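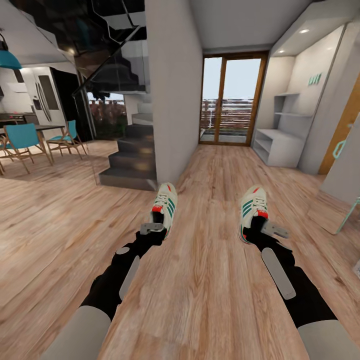
Two-arm shoe task, simulated apartment: restart checklist after the gripper fault
Filled in by Niloufar Yazdani, checked by Bijan Mirzaei
Site: Trostgate, sim room. Model: Gasska, apartment floor with stairs

Thank you all for being patient while this went around a second time. I've put my comments under each line because the last sheet had ticks and very little else, and when Kamran asked me in April what "OK-ish" had meant I couldn't tell him.

What happened, for anyone joining late: on run 64 the left gripper kept closing after the stop command and drove its finger plate into the heel of the shoe. The shoe went partway through the floor and the solver threw it across the room. It was only a simulated shoe, of course, but the same controller goes onto the real arms at Villville, and a stop that doesn't stop is a stop fault wherever we find it.

1. Stop command reaches both arms
PASS. Tried from the console and from the script, 11 times each. On the old build the left arm was reading the stop from a queue and finishing whatever was ahead of it. Shahab moved the stop out of the queue altogether, and I'm very grateful to him for staying on to do it.

2. Grip force limit set and matching, left and right
FAIL at first, now PASS. Left was set to 94, right to 50. The left value came over from the Ansari test file and had no business being here. Both are 50 now. Please read the number off the running arm and don't trust the settings page, which happily showed me 50 for both the whole time!

3. Finger plates clear of the shoes at start position
PASS, with a grumble. The plates start close behind the heels, and I would like more room there. Olga says moving them back spoils the approach for the right arm, and she knows that arm far better than I do, so we've left it alone for now.

4. Arm-to-arm clearance
PASS. No contact between the forearms in any run. I did slow the inward swing a little while I was watching, and I've put it back to normal speed.

5. Floor contact
OPEN. A shoe pressed down hard enough can still sink into the planks. The force limit keeps us well away from that in ordinary running, but it's covering for a floor that is too soft and I'd rather have the floor fixed. With Shahab.

6. Stairs and dining furniture set as solid
PASS for the stairs. One of the teal chairs had no collision shape at all – the flying shoe sailed straight through it, and that is how we noticed. Fixed and rechecked.

7. Fault log written before reset
FAIL. Reset still wipes the last few seconds. Until this is mended, whoever is running must save the log by hand BEFORE pressing reset. I know it's a nuisance, and I forgot it myself on the second try.

8. Operator can say where the stop is without looking it up
PASS for Olga, Kamran and me. Bijan pointed at the old key, and was very good about it. The label has been changed.

Result: cleared for simulated runs only. Not cleared for the real arms until 5 and 7 are closed and item 1 has been repeated there, with somebody standing at the hard stop.

Bijan's note: agreed on all of it. Please add the force reading to the start-of-shift sheet as well.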